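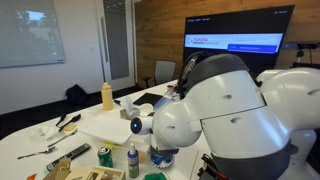 Issue 16, page 6

About Us

Prakbridge is a shared workshop for people who build machines at home and have run out of home to build them in. We have one large room, a smaller room with the noisy tools, and a storage loft. Members pay monthly and hold a key. Most of what gets made at Prakbridge is some kind of automation: feeders, plotters, a greenhouse vent controller, and for the past while a table-clearing arm that takes up more of our evenings than anything else.

How we started

Veronika Kiss and Sugeng Setiawan were building a pick-and-place machine in Veronika's garage and needed a floor that didn't shake when a car went by. They rented the large room in January with three friends. The whiteboard came first, then the long table, then the first argument over who had left the table covered in parts. We now have 57 members. The garage machine never worked well and was taken apart for its rails, two of which are still in use on the plotter.

The table project

The arm project is called Amon. The goal is plain enough: a table gets left the way tables get left after people eat and work at it, and the arm puts things where they belong. Silverware goes in the wooden organizer. Trash goes in a bin. The remote goes somewhere a person would look for it.

We work with ordinary household things — a fork, a spoon, a sponge, a tissue box, a mustard-type squeeze bottle, a soda can — and set them out in a different order each session. Early on we used wooden blocks and made fast progress, and then put down a crumpled napkin and lost most of a month. A napkin has no fixed shape, so any grasp worked out in advance is a guess. Spoons are hard for another reason. They are shiny and thin and sit almost flush with the table. The cutting board is a problem when it lies flat and much less of one when an edge is raised.

Intan Mandagi writes the motion code. Yoga Menon handles wiring, mounts and anything that has to be drilled. Cables are the part visitors ask about least and we spend the most time on. The bundle over the top of the arm has to follow every bend without snagging, and Yoga has rerouted it more than once. Cempaka Teoh keeps the session log, with a line for every attempt and a short note on each failure. "Slipped" and "missed" are separate entries. She is strict about this.

The arm moves slowly by choice. Anyone near the table during a run stays outside the tape line, and one person keeps a hand by the stop button. New members do 16 hours alongside someone experienced before they run the arm themselves.

The other projects

Tambunan is a plant-watering cart that drives between the beds in a member's backyard. It has been through two sets of wheels and needs a third. Nemness is a sorting box for screws and small hardware, built almost entirely from scrap, and it sorts M3 from M4 correctly as long as the hopper isn't overfilled. The drawings for both are in the binder by the door to the noisy room. Please put them back.

Who can join

You must be 18 to hold a key. Younger people are welcome with an adult member. You don't need a background in engineering. Sugeng was a baker, and several of our members had never soldered before their first week. We do ask that you come to a safety session before using the mill or the table saw, and that you label anything you leave behind. Unlabeled parts go into the common bins on the last day of the month.

We don't take on paid work or repair appliances for the public. We are happy to talk to schools, and a small group can visit while the arm is running if the teacher writes to us first.

Our next open evening is April 27, 2024. Doors open at 6. Enter through the side gate, as the front entrance is locked after business hours, and bring whatever you are stuck on if it fits through a normal door. Larger things can be dropped off in the morning — write to Veronika and she will arrange a time.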